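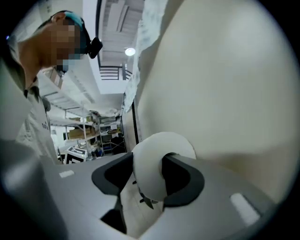
So-ying Chiu reckons you can pick a first-time renter by their curtains, and that I, at the ripe old age of whatever I am, still qualify. She told me this over the phone while I was standing on a kitchen chair in my new flat in Mokside, trying to get a tension rod to hold up a bedsheet. The rod came down. So did I, a bit.

I've moved house seven times. You'd think by now I'd have a system, and I do have part of one (the kettle travels in the front seat, always, with a seatbelt on), but windows get me every single time. Every landlord seems to have a different idea of what a window should be. In Lasholm I had tall skinny ones that opened outwards onto a laneway, and vertical blinds the colour of weak tea that clacked all night if there was any breeze. I lived there for three years and never found the missing bottom chain.

Mokside's windows are wide and face west. Lovely in the listing! By four in the arvo the lounge room is an oven, and the couch, which I'm very fond of, has already started going pale along one arm.

So I went down the rabbit hole. My lease says no drilling without written permission, and the agent at Clisico took two weeks to write back and say she'd need to ask the owner, who was travelling. In the meantime I bought the stick-on paper blinds that you trim with scissors. They're cheap, they're quick, and I cut the first one too narrow, so there was a stripe of sun running down the side that landed right across the telly. The second one I measured properly and it's been great. It still looks like something you'd put up while waiting for the real thing, but I've stopped noticing.

The bedroom was where I got ambitious. So-ying swears by proper lined curtains, floor length, hung well wider than the window so they can stack back off the glass. She got hers from Hsu, the fabric shop near the station, where they'll sell you the ends of rolls if you ask at the counter and don't mind a colour with a name like Wet Gravel. I came home with a great heavy armful of dark green cotton and absolutely no sewing machine.

Iron-on hemming tape, my friends. I used up to 30 metres of the stuff once you count the bits I peeled off and did again. It holds beautifully if you press down and wait instead of gliding about as though you're doing a shirt. One hem runs slightly uphill. From bed, lying on my left side, it's perfectly level.

The owner came home eventually and said yes to brackets, provided I patch the holes when I go, and a mate's drill did the rest. I've kept the little bag of wall plugs in the kitchen drawer with the offcuts, and I've written the window measurements inside the pantry door in pencil for whoever moves in next.

So-ying came for dinner the week they went up. She walked straight past me into the bedroom, gave the green ones a tug and asked why I'd left the creases in. I'm getting a steamer on the weekend.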